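Fesum Boards > Cartoons > Short-lived shows you still love

stekport_sal
Does anyone else remember Drornosero? It ran one season, 19 episodes, and I must have watched each of them with my little sister more times than I could tell you. The theme song still gets me!

MapleDot
Oh, I adored it -- the moth librarian most of all. But I thought the second half dragged a bit, once they left the lighthouse.
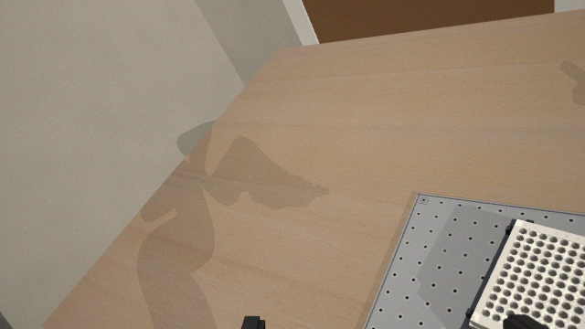 stekport_sal
Dragged?? Dear MapleDot, episode 7 onward is the good part! The lighthouse stories were sweet, but they all ended the same way.

intan_chin
I'm with Maple on this one, sorry Sal. Janssen was a much better villain when he was just the grumpy ferry captain.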